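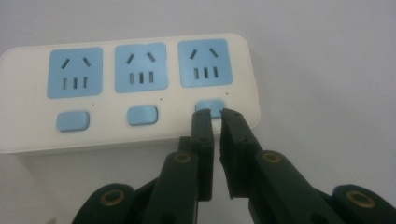
Power strip with three light-blue socket faceplates.

Noninferiority margins deserve more argument than they get

Most trials of a new anticoagulant, antibiotic or blood pressure drug are now designed to show that it is not much worse than the drug already in use. The phrase "not much worse" is turned into a number before enrollment begins. That number, the margin, decides the result as surely as the data do, and it usually receives one sentence in the methods section.

Take the Seltura trial, which enrolled 900 adults with a first deep vein clot and compared a once-daily tablet with standard treatment. The margin was an absolute difference of 3 percentage points in recurrent clots at 13 weeks. The upper confidence limit fell inside the margin and the tablet was declared noninferior. The paper says the margin was "clinically acceptable." It does not say to whom, or how the figure was reached.

There are two accepted ways to justify a margin. One starts from the older placebo-controlled trials, estimates how much benefit the standard drug provides, and requires the new drug to keep a stated share of it. The other asks clinicians and patients how much loss they would accept in return for a stated gain, such as fewer blood tests. The Seltura protocol refers to the first method but cites trials from a period when patients stayed in bed for a week and scans were rare. Event rates have fallen since. A fixed margin of 3 points is strict when one patient in five has a recurrence and very loose when one in thirty does.

I would ask journals for a short table with every such trial: the expected control rate, the observed control rate, the margin, and the share of the standard drug's benefit that the margin gives away. All of this is known to the trial statisticians by the time of submission. 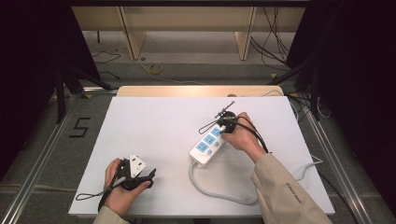 Thabiso Coetzee objects that a table of this kind invites readers to redraw the margin after seeing the results, which is the very thing that fixing it in advance is meant to prevent.

The objection is fair as far as it goes. The declared result should stand on the declared margin. But guideline panels already reinterpret these trials, and at present they do it from incomplete figures. When the control rate comes in at half the expected value, the reader needs to see that on the same page as the word "noninferior."

Analysis sets should be reported with the same care. Patients who stop their assigned drug tend to make the two arms look alike, so both the full and the per-protocol results belong in the abstract.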